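July 25, 2022
By a staff writer

Most people who sew for craft fairs own a box of half-made things. In it are bag panels cut two summers ago, zips bought for a purse that never got past the lining, and a bundle of quilted squares from a class. The sewing circle in Skekine decided last November to stop adding to theirs. For 3 months members could finish old projects but not start new ones.

The rule was simple and the results were mixed. Pouches and pot holders went quickly. Anything with a fitted sleeve stayed where it was.
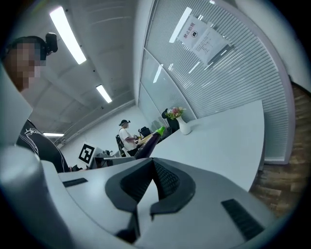 One member said she had found the whole thing a chore until she let herself change the plan, and that a skirt she had dreaded for years made 2 perfectly good cushion covers in an evening. Others took the same view. A table runner became napkins, and the strips left over went into bag handles.

Thread was the main expense. Öztürkmen, the haberdashery the group has used since 2000, sells odd reels from a basket by the till, and these did for most of the inside seams. Interfacing was harder to match. Old stock had gone brittle along the folds — it would not stick, however long the iron stayed on it — and had to be replaced before any bag could be lined.

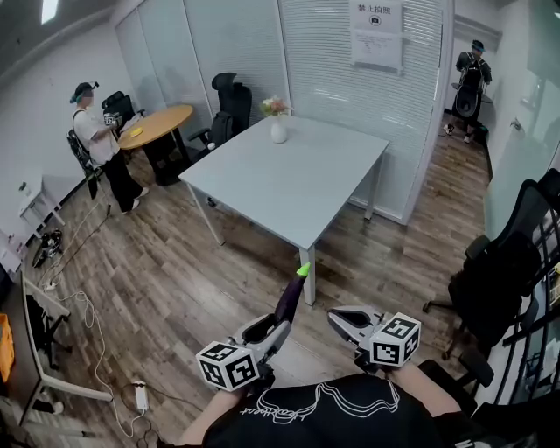
Labelling helped more than any new tool. Each unfinished piece now goes into a clear bag with its pattern, its thread and a note of the next step, such as "turn and press" or "needs second strap". Without the note, members lost half an evening working out where they had stopped.

The finished pieces went to the spring market at Gurnus, where the pouches sold best. What was left is going to Grarkura for the autumn sale. The fitted sleeves are still in the box.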